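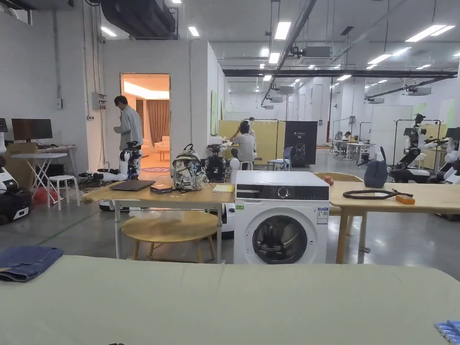

The laundry station at our Okbridge hall on a weekday. Washer in the middle, jeans on the left, everyone else busy.

About Salazar Planning

We help people buy robots. More often we help them buy fewer robots than they came in for, and a better table.

Salazar is a small, independent planning office for laundries, hotels, care homes and anybody else who has been handed an automation budget and a deadline in the same email. We don't build machines and we don't take commissions from the people who do. You pay us a fee, we tell you what the whole thing will cost, and then there is usually a short silence on the phone.

How we got here

Rhea Padilla started the company after nine years of running purchasing for a hotel group. In her last year there she signed for a folding machine that was four inches wider than the service elevator. It spent the winter on the loading dock under a tarp, where it was very popular with the smokers. She left in December, took the tape measure with her, and has measured every elevator since.

Our first client was Molau, a family laundry with two sites and one very tired dryer. They wanted an arm to sort towels. We spent a month with them and came back with a budget that had the arm on page 4, after the floor, the power, the lighting and the person who would have to look after it. They bought in that order. The arm came last and they still send us a card.

What we do all day

Mostly spreadsheets. A quote for a robot is a fine piece of writing, but it tends to leave out the characters who turn up in the second act: grippers, spare grippers, mounts, batteries, cable, training days, freight, and the electrician. Our standard planning sheet, which we call Gustura for reasons lost to a long lunch, has 486 lines. You will not need all of them. You will need more than you think.

We also keep a hall at Okbridge, where clients can watch the sort of work they're planning to pay for. Folding a shirt sounds like the easy part of the job until you have watched it for an hour. Cloth bunches, twists and hides its own sleeves. Bring a coffee and something from your own lost property, and we'll talk about what you'd want a machine to do with it.

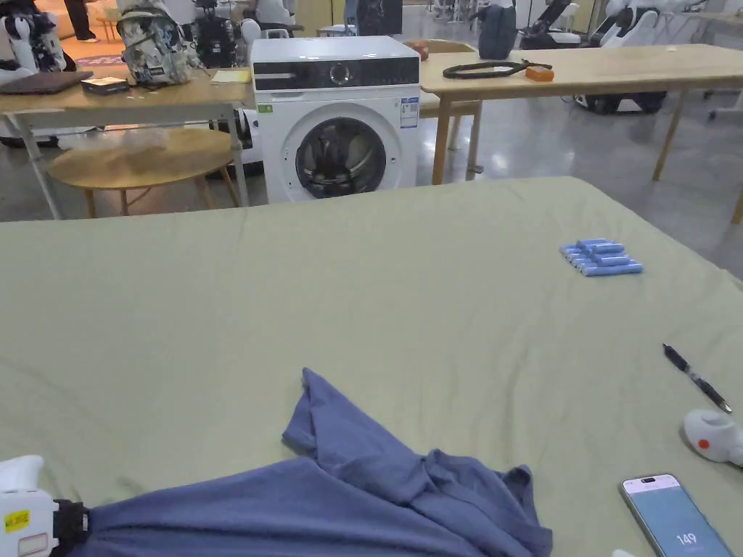 T-shirt work at the same station, gripper on one end of the fabric. Pen and batteries at right.

Please note the pen. There's a line for pens in Gustura too.

What it costs

A first budget review is a flat $300. For that we read your quotes, ask the rude questions and send back a marked-up copy with the missing items penciled in. If you have no quotes yet, we'll tell you whom to ask and what to ask them, same price.

A full equipment plan takes us 60 days. People do ask whether it can be done in two weeks. It can, by somebody else, and we'd be glad to review it afterward for $300.

Plans cover purchase or lease, installation, floor space, staffing, repairs, and what to do with the thing when you're finished with it. That last section is the shortest and the one finance departments read first.

Who you'll deal with

Rhea takes every first call herself. She will ask how wide your doors are before she asks what you do. After that you'll be passed to one planner, who stays with you until the equipment is in and running, or until you've decided to put the money into a new roof, as two of our clients have. Both roofs came in on budget and we're prouder of them than we should be.

Visiting

Okbridge is open by appointment every day but Sunday. Come in flat shoes and park on the street side, as the yard belongs to our neighbors and they have opinions. Bring your floor plan if you have one. If you don't, bring the door measurements.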